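Every November, when the weather turns and the kids are suddenly indoors all afternoon, the play kitchen comes out of the closet, and by the end of the first week there is pretend fruit under the couch, in my boots and once (don't ask) in the flour bin. After a good many winters of this I've settled into a few habits that keep things cheerful without turning me into the cleanup police.

First of all, play on a table if you possibly can! A plain white one is wonderful, for you can spot every last strawberry against it, and little ones can walk all the way around while they cook. I spread everything out at the start so they can see what they've got, and then I let them make whatever muddle they please.

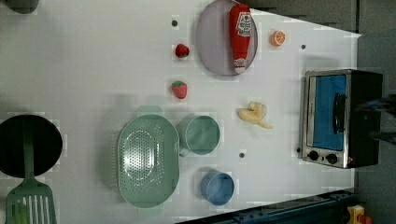 PLAY KITCHEN: SORTING AND WASHING

Red food, a ketchup bottle, an orange half, a peeled banana, a plate and a frying pan make plenty of dinners, so there's no need to bring out the whole bin. We keep 14 pieces in use and swap a few every couple of weeks, and the old ones come back feeling brand new.

For washing, fill a dishpan with warm water and a squirt of dish soap, and go over the solid plastic pieces with a soft old toothbrush. Banana peels and leafy strawberry tops are where the sticky stuff hides, so take your time there. Anything with a battery, and that includes a toy oven with a light, stays well away from the dishpan and gets a barely damp cloth, knobs and door handle too.

Lay it all on a towel overnight. Pieces with a hollow middle like to hold on to water, so give them a gentle squeeze and stand them with the opening down.

Food goes in one shoebox, pans and plates in another, and the oven sits on the shelf beside them.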